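Home News Workshops Members Library Contact

Newsletter > Around the House > The small gray chest

THE SMALL GRAY CHEST, PART TWO

In the last issue I promised to write more about small storage, and several readers of the Skellico letter asked me to begin with drawers without handles. I am glad to do it. I have lived with such drawers in three countries and I have strong opinions about them.
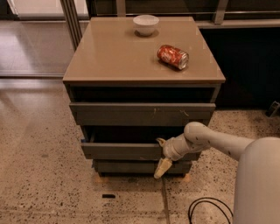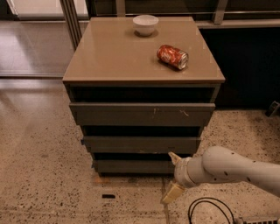
Three drawers, with a bowl and a soda can on top.

First, the question of how a drawer without a handle is opened. On many chests of this kind you pull from the upper edge of the drawer front, and for this you need enough space for the fingers. When I came to Hutedau, the chest in my rented room had a space so narrow that I opened it with a wooden spoon for the whole winter. Later I bought a Brala chest second-hand, and it was much better. If you are shopping, please put your own hand in the gap before you pay. A shop assistant will show you how easily it opens, but he has practiced.

Second, please do not fill the top drawer with heavy things. I know it is tempting, it is the drawer at the height of the hand. But a light chest with a full top drawer, pulled out completely, can fall forward. My neighbor's chest did this on a Monday morning and broke a lamp and a floor tile. The rule in our house is simple: paper and tools go to the bottom, cloth in the middle, and small daily things on top. If there are children in your home, fix the chest to the wall, also when it is a low one.

Third, the top surface. Every flat surface near a door will collect things. In my family we call it "the airport", because everything lands there and the departures are always delayed. A cup, a can, keys, a letter from the bank. I have tried to forbid this and it did not work. What works for me is one bowl. The keys and coins are allowed in the bowl and everything else must leave before the evening meal. When the bowl is full, somebody must empty it, and we have a long discussion about who this is.

A glossy top needs a little more care than a matte one. It shows rings, dust and fingerprints, and in low sun it shows the way you wiped it. I use a soft cloth, slightly damp, and then a dry one. Soda is the worst enemy I know. When it dries it becomes sticky, and if you rub it too hard you make a dull spot which will stay. Put a warm wet cloth on the place, wait two minutes, and lift it. Do not use the rough side of the sponge. I did this on my Brala, and I look at the result every day.

For scratches on gray drawer fronts I have less good news. The wax sticks they sell in the Tilahun hardware shop come in many browns but in only one gray, and it is a warm gray, almost beige. On my own drawer it looked worse than the scratch. A reader wrote to me that she uses an ordinary soft pencil and then rubs with a finger. I tried it on the side of the chest, where guests do not look, and I must say it was quite good.

Now about measuring — I received many letters on this subject. If your chest will stand on a stone or tile floor, measure the height in two corners, because such floors are not always level. In my hallway the difference is small, but the drawers on that side used to slide open by themselves. A folded piece of cardboard under one front foot corrected it. Measure also the free space in front. I need 90 centimeters to open a drawer and still stand there in comfort with a basket. Less is possible, but then you will work from the side, and after some weeks your back will tell you.

One more small thing. Please close the drawers from the bottom to the top. My mother taught me this and I do not know the reason, but I have done it all my life and I have never caught my sleeve.

In the next issue I will write about drawer liners, paper and felt. Letters on this subject are welcome until the end of July.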